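A District Waits for Its Onion Store

Ivine: For growers in the Wolde valley, the harvest has never been the difficult part of the year. The difficulty begins in the weeks that follow, when every farm sells at once and the price at the Ivine market falls below the cost of the sacks.

Kiros Demissie has spent four years asking the regional assembly to change that. A former schoolteacher and now the member for the upper valley, he has made a public cold store the single demand of his time in office. He has raised it in every budget session, and in December he walked the 128 kilometers from Ivine to the assembly building with a petition in his bag. The walk took six days. Growers along the road gave him meals and a place to sleep, and 30 of them joined him for the final stretch.

"A farmer who can wait until spring is a farmer who can bargain," Mr. Demissie said in an interview at his office in Tirnaneo. "At present our people cannot wait even a week."

The assembly has not rejected the proposal. It was referred for study in his first year, returned with questions in the second, and referred again in the third. The present administration maintains that a private operator should build the store and that public money should be limited to the access road. One company, Warnance, has expressed interest, but it has asked for a guaranteed rent over 18 years, a term the assembly's finance office considers too long.

Saron Yilma, who leads the opposition group, supports a store but disagrees with Mr. Demissie over the site. She favors land beside the rail yard at Ivine, where power lines are already in place. Mr. Demissie wants it at Tirnaneo, closer to the farms. The dispute has cost the plan votes on both sides, and members of each group concede as much in private.

Within his own party, the campaign has made Mr. Demissie respected and somewhat isolated. He declined a seat on the transport panel last year, stating that he would accept no new duties until the store was approved. Colleagues who once shared a platform with him now speak of the matter as his alone. He keeps the original petition in a drawer and adds new signatures whenever a visitor offers one.

The next budget session will consider a smaller version of the plan, with a single chamber and room to expand. Mr. Demissie has said that he will vote for it.

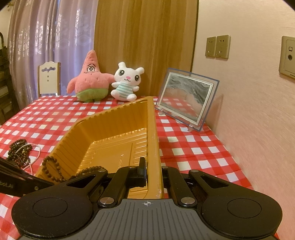
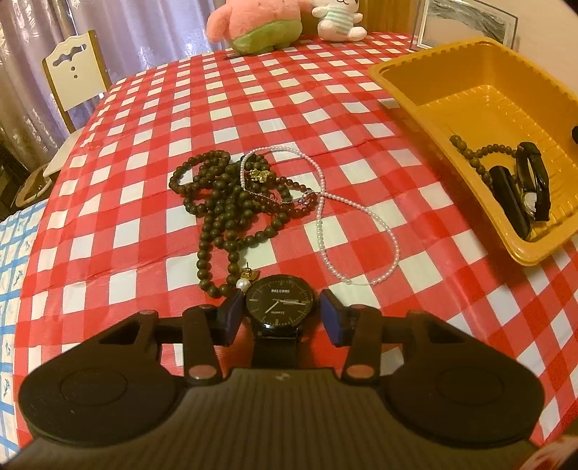

Vesela Angelovski writes that the smaller plan deserves support, but that one chamber would be full before the lower valley had brought in a single load. She asks that the assembly publish the order in which farms would be served before any vote is taken.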